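Setting up your Narkia home archive
Section 4: Getting your family recordings and photos in

Revised 2020-05-12

You've done the fiddly part. Narkia is installed, your account works, and now you get to fill it up! Give yourself an afternoon for this section and have a few old albums within reach, as you'll want them for dates and names.

4.1 Name your first collection

1. Open Narkia and choose New Collection.
2. Type a short name. A place or a family name works well – our own test archive is called Brendulville, after the town where most of the letters came from.
3. Pick a starting year. You can go back as far as you like. Maya Sleiman, who wrote the date picker, has a parish record from 1821 in hers and it sorts perfectly.
4. Click Save.

Note: Collection names can be changed later. The starting year can't, so go early if you're unsure.

4.2 Bring in photos

1. Scan your prints and save them into one folder.
2. Drag the folder onto the collection window.
3. Wait for the green bar to fill. A folder of 46 scans takes a few minutes the first time, while Narkia makes its previews.
4. Click any photo and start typing under People. Names you've used before pop up as you type, accents and all (thank you, Getsemaní Xolalpa, for pestering us about that one).

Caution: Don't rename or move the folder while the bar is filling. If you do, cancel, put the folder back and drag it in again.

4.3 Bring in sound

This is my favorite part. Hearing a great-aunt tell the story behind a photo is wonderful, and it only takes a minute to link the two.

1. Choose Add Sound and select your file.
2. Press play, then tap the M key wherever a new story begins.
3. Drag a marker onto the photo it belongs to.
4. Repeat for the rest. You can have up to 22 markers in one recording.

Note: If a recording plays too fast, open Sound Settings and try the other speed. Tapes copied with Priseo software often need this.

4.4 Choose where the archive lives

1. Open Settings, then Storage.
2. Select a drive with plenty of free space. An internal drive, a USB drive or a drive in a home server will all do nicely.
3. Click Use This Drive and let Narkia restart.

Caution: Shut the server down before you take a drive out or put one in, unless its own manual says you can do it with the power on. 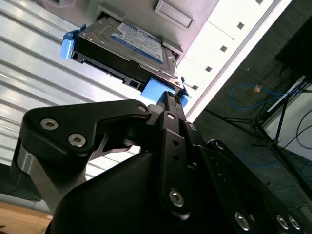 4.5 Make your second copy

1. Connect a different drive from the one you chose in 4.4.
2. Open Settings, then Copies, and click Add.
3. Set how often you'd like a reminder. The default is every 18 days.
4. Click Copy Now and leave the computer awake until you see Finished.
5. Open the copy and play one recording from it.

Note: To share the copy with relatives, see Section 5, Seyoum sharing links.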